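3.2 Sorting and storing clothes between washes

The second group of questions dealt with what happens to a garment after it has been worn once and before it is washed. Earlier studies of domestic laundry have mostly treated this as a gap between two events, the wearing and the wash. Our diary entries suggest that a good deal of the decision about washing is made in this period, often without the person thinking of it as a decision.

All 54 households kept a diary for three weeks in August. Each adult was asked to write down, at the end of the day, where each item of clothing had been put after it was taken off, and whether they expected to wear it again before washing. Entries from the first two days were left out of the analysis, as several people used them to try out the form. Households in Prernov filled in the diary on paper and those in Baloyi used a form on the telephone. The two versions asked the same things in the same order.

We coded the resting places into four types: the wash basket, the wardrobe or drawer, a fixed place for part-worn clothes, and a passing place such as a bed, a banister or the floor. Two of the authors (Nyitrai and Masilela) coded the entries separately and then met to settle the ones on which they differed. Most of the disagreement was over chairs. A chair could be a fixed place in one household and a passing place in the next, and in the end we went by whether the same chair came up again in the same person's diary in the following week.

Of the 54 households, 40 had at least one fixed place for part-worn clothes. People rarely had a name for it. Interviewees spoke of "the pile", "my side" or "where the jeans go". One woman in Baloyi had kept a hook behind the bathroom door for this purpose since she moved in and had never mentioned it to her husband, who had been taking the clothes off it and washing them. Disputes of this sort came up in the interviews more often than we had expected and are taken up again in section 4.

Trousers, jumpers and nightwear made up most of what was kept in these places. Underwear and socks almost never were. Shirts fell in between, and here the entries differed a great deal from person to person, even within one household. Folding seems to matter. Several people said that they folded an item they meant to wear again and dropped one they did not, so that the state of the cloth told them the next morning what they had decided the night before.
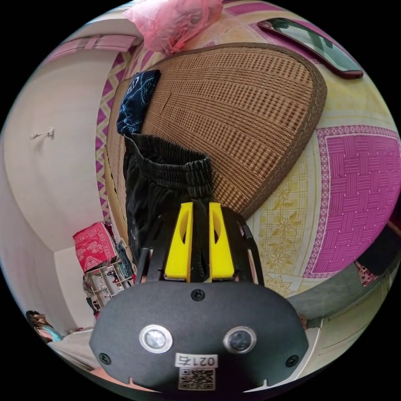 Figure 3. Dark garment with a gathered elastic waistband on a woven rattan mat, with a folded navy-blue cloth.

The reasons given for wearing an item again were seldom about dirt. Hendricks, who carried out the Baloyi interviews, noted that people would first say a garment was "still clean" and then, when asked how they knew, would talk about what they had done that day. Clothes worn in an office were held to be clean. The same clothes worn on a bus for the same number of hours were not, although no one reported looking at them or smelling them. Bergmann found much the same in Prernov, with one difference: there, cooking was the activity most often given as a reason for washing, and travel was hardly mentioned.

Weather had less effect than we had assumed. The diary period included a warm spell in Prernov, and we expected more items to go straight to the basket on those days. This happened with shirts and vests. It did not happen with trousers, which were put by for another wearing much as before.

The distance to the wash basket did have an effect. Where the basket stood in the room in which people undressed, more went into it. Where it stood on another floor, or in a shared laundry room, part-worn items tended to stay in a passing place for a day or longer, and some were then washed because they had become creased and not because anyone had judged them to need it. One man put this down to laziness. Others described it as a matter of not wanting to go downstairs in their nightclothes — in two of the houses the stairs pass a lodger's door.

These results fit only in part with the account given in the Honar survey of 2000, which explained how often people wash mainly by the size of the household and by whether it owned a machine. Both still matter in our data. But households of the same size, with similar machines, differed widely in how long clothes stayed out between wearings, and those with a fixed place washed fewer loads. We cannot say from the diaries which way this runs. It may be that having somewhere to put part-worn clothes leads people to wash less, or that people who already wash less come to need somewhere to put them.

There are limits to what a diary of this kind can show. People recorded what they remembered at bedtime, and changes of clothes in the middle of the day are probably under-reported. Children's clothes were left out altogether, at the request of the first few households, who found that keeping track of them took up the whole evening. Navickas is now working through the interview material on children separately, using the recordings made under the Fimonum project, in which parents were asked to talk while they sorted a load for the machine.

3.3 Loads and programmes

Households recorded each wash with the programme used, the temperature and a rough judgement of how full the drum was. Half-full loads were common in both places.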